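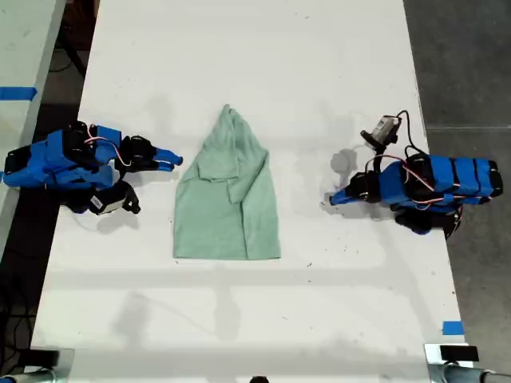 Anežka Rusnák

Table pliante Marikar 476 - plateau blanc

Référence : 476
Disponibilité : en stock à l'entrepôt de Prirnach
Garantie : 2 ans

La Marikar 476 est une table de travail à plateau long, prévue pour le pliage du linge, la coupe de tissu et la préparation de commandes. Elle se monte contre un mur ou au milieu d'une pièce. Les deux grands côtés sont identiques, on peut donc travailler à deux face à face.

Plateau
Surface blanche mate, sans joint ni rainure. Les chants sont arrondis et n'accrochent pas les mailles fines. Le blanc est le seul coloris au catalogue. Le gris, vendu jusqu'à l'an dernier, n'est plus fabriqué, mais il reste quelques plateaux de rechange à Prirnach (nous consulter).

Piètement
Acier peint, pieds repliables avec verrou à ressort. Les patins réglables rattrapent les petits écarts de niveau. Sur un sol carrelé, resserrez-les après la première semaine d'utilisation. Les roulettes à frein sont en option et se vissent à la place des patins. Elles rehaussent légèrement le plateau.

Montage
La table arrive pliée, dans un seul carton. Deux personnes sont nécessaires pour la retourner. Posez-la à l'envers sur une couverture, dépliez les pieds jusqu'au déclic, puis serrez les vis d'entretoise avec la clé fournie. La notice est en français et en allemand.

Entretien
Eau tiède et savon doux. Pas de poudre à récurer, pas d'acétone. La craie tailleur s'enlève avec un chiffon humide, l'encre de stylo à bille beaucoup moins bien. Le plateau supporte la vapeur, mais on ne repasse pas directement dessus - la housse molletonnée Brarnholm est vendue séparément et s'attache par des cordons sous le plateau.

Ce qui est livré
La table, la clé de montage, un jeu de patins, la notice. Les roulettes et la housse ne sont pas comprises.

Livraison et retours
Expédition par transporteur, sur rendez-vous, au pied de l'immeuble. La montée à l'étage se demande au moment de la commande. Vérifiez les angles du carton avant de signer et notez toute trace de choc sur le bon. Les retours sont acceptés dans l'emballage d'origine, table non montée.

Pour les blanchisseries et les ateliers, un tarif par quantité est établi sur devis. Écrire à Lanying Zou, service professionnels, Fedholm. Les commandes passées en décembre sont livrées après l'inventaire.

Pièces détachées : verrous, patins, vis d'entretoise, plateau seul.

Fiche mise à jour le 26 novembre 2020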